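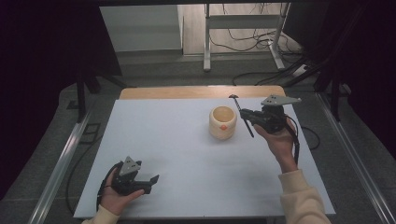

Ragab support writes that a jaw which stops short of closed is, on this model, a cable problem until shown otherwise, and asks for the encoder log before any parts are sent. Log attached to the ticket. Notes follow in the order the work was done.

Ticket: right-hand gripper, jaw width reading drifts and then freezes
Site: Plesier, cell 2
Project: Wedo, cup handling task
Opened: 9/5/25
Priority: normal, raised to high after entry 4

Symptom
Jaw width on the right unit reads correctly after power-up. After some minutes of handling, the value starts to lag behind the finger. Later it holds at one number while the finger is plainly moving. Left unit is fine on the same host, same software build. No error is raised. The recorder keeps writing the frozen value as if it were good, and the Pikivetti viewer plays it back without complaint.

Entry 1
Restarted the recorder only. No change. Restarted the host. Reading came back, then froze again during the second set of cup pickups. Jaw closed by hand on the cup rim; viewer still showed it open.

Entry 2
Swapped the two units at the host ports. Fault stayed with the right unit. Port and hub are ruled out. Put the ports back the way they were, because the calibration files are tied to port order and we have been caught by that before.

Entry 3
Pulled the encoder log. Before the fault, packets arrive evenly. At packet 2,068 the sequence counter stops and the last position repeats. The device does not drop off the bus, so the host sees it as healthy. Sent to Ragab.

Entry 4
Flex test. Unit held still by the handle, cable moved by hand at the strain relief. Counter stops when the cable is bent down toward the wrist and starts again when it is straightened. Repeated 9 times, same result each time. Straight back from the housing: no fault.

Priority raised here. The takes recorded with a frozen width are not flagged anywhere and would have gone into the training set.

Entry 5
Ragab replied that the connector inside the rear cover can back out of its socket if the cable is pulled sideways, and that the latch was changed in July. Our right unit has the old latch. The left has the new one, which fits with it never having failed.

Entry 6
Rear cover off. Connector was seated on one side only. No broken wires found, no marks on the board. Reseated it, fitted the retaining clip from the spares bag, closed the cover. Added a slack loop and a soft tie at the forearm so that the arm takes the pull — the housing should see none of it.

Entry 7
Soak test, 30 minutes of continuous open and close with the wrist turning through its full range. Counter ran without a gap. Reran the flex test from entry 4 with no stop in any position. Recalibrated open and closed limits afterward, right unit only.

Entry 8
Recorder change. If the sequence counter does not advance for 500 ms, the take is now marked bad and the recorder beeps. Tested by unplugging the encoder lead in the middle of a take. Mark was written, beep was heard. The check applies to both units.

Open items
Old takes from the right unit still need to be scanned for repeated counters. The script is written but has been run on one folder only.
Ragab to send a rear cover with the new latch. No ship date given.
Until it arrives, check the forearm tie before each session and do not carry the unit by its cable.

Status: workaround in place, waiting on part. Ticket stays open.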